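How Long Does a Bus Ride Last If Nobody Tells You? My Term Project on Waiting

Okay so this is the write-up of my project for the intro research methods class. The assignment was to pick something from daily life, collect our own data on it, and say what we learned, and I picked the number 29 bus because I spend a frightening amount of my life on it. It runs from the Pratska side of town, where I live, down the hill and across the river to Rusau, where campus is. On paper that's a nice easy ride. In my body it's a year.

My question was simple: do people think the ride is longer than it really is, and does it matter what they do with themselves while they're sitting there? I had a hunch that people on their phones would think the trip went by fast. Hold that thought.

What I did

I asked riders getting off at the last stop to guess how many minutes they'd been on the bus, without looking at a clock or a phone. Then I asked where they got on, what they mostly did during the ride, and how often they take this line. That was the whole survey. I wrote it on index cards first and then switched to a form on my tablet, because index cards and wind do not get along (I chased one halfway across the Rusau plaza and a dog got to it first).

To know how long they'd really been riding, I needed the actual times. The transit app, Naveo, shows when each bus leaves a stop, so I took a screenshot for every trip I surveyed and matched it to the rider's stop later. This was so boring. If you do a project like this, please match your times the same evening! I let two weeks pile up and then spent an entire night squinting at screenshots with cold noodles next to me.

I ended up with 60 usable answers. I had more, but I threw out anybody who peeked at a phone before guessing, plus a man who told me "forever" and wouldn't be talked into a number. I respect him but I couldn't put him in the spreadsheet.

My class also required a pilot, meaning a small practice round before the real thing. I did mine with people from my dorm, and it saved me. My first version asked "How long did the ride feel?" and everybody wanted to know what I meant by feel. Did I want the real number or the emotional number? So I changed it to "How many minutes do you think you were on the bus?" and the confusion went away. The other thing I learned is that you can't ask someone a fourth question when they're walking to class. Three is fine. At four they start doing that sideways shuffle.

Most of the planning for all this happened on weeknights, at whatever table was free, with a lot of scratch paper and even more snacks. 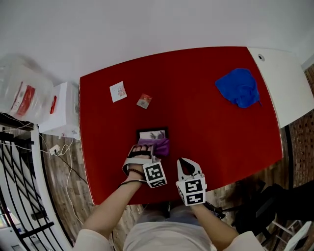
The red table, with a blue cloth bunched up on it.

What I found

People do guess long, but less than I expected. Most riders added a few minutes. The ones who got it almost perfectly right were the daily riders, the people who could probably drive the route with their eyes closed. I guess if you do a thing every day you stop measuring it and just know it.

Now for the phones. I was wrong! Phone people were the worst guessers in the whole set, and they missed in both directions. Some of them thought a long ride was tiny and some thought a short ride was endless. My best idea is that it depends what's on the phone. Somebody watching a show has a built-in clock (one episode, done), and somebody scrolling has no clock at all. But I didn't ask what they were doing on it, so this is me guessing about guessing. I'd add that question next time and drop the one about where they heard of the survey, which I had for some reason in the first draft and which is a dumb thing to ask a person standing in front of you.

People who talked with a friend guessed short almost every time. People who looked out the window were the closest after the daily riders, and I think that's the bridge. A couple of them told me they count from the bridge. You hit the bridge, you know you're nearly there. I do that too and had never noticed it.

The part that surprised my professor was traffic. When the bus got stuck at the Lei Street light, where it sits and sits, riders gave much longer guesses even if the total trip came out the same as a normal one. So a minute stopped seems to cost more than a minute moving. I looked this up afterward and people have been studying waiting for a long time, so I'm not the first one here by any stretch, but it was fun to see it come out of my own messy numbers.

What went wrong

Plenty. I only surveyed people at the Rusau end, so I have no idea about the ride home, and I bet the ride home is different when you're tired. I also mostly asked people who looked friendly. I tried not to. I told myself I'd ask every third person off the bus, and then a huge crowd would come off all at once and I'd lose track and just smile at somebody. That's a real bias and I lost points for it, fairly.

It also rained a lot. Rain riders hurry, and hurried people say "I don't know, twenty?" and keep moving. I marked the rain days in my spreadsheet but there weren't enough of them to compare.

The final report had a limit of 3000 words and my first draft blew right past it, mostly with bus complaints. Cutting it down was harder than the statistics. If anybody wants the spreadsheet, ask me in the comments and I'll post a cleaned-up copy once I've fixed the column names, which currently include one called "time2 REAL use this."

Comments (4)

busbench: The Lei Street light is a crime. I've read whole chapters at that light. Did you get anybody who rides it early in the morning?

Author reply: A few! Not enough to say anything. They were all very quiet and very accurate.

mapleandrye: I took this same class and did mine on elevator waits. Same thing with the stopping, people hated it way more than a slow elevator that kept moving. Could I get the spreadsheet?

windowseat: I count from the bridge too. Coming home I count from the gas station.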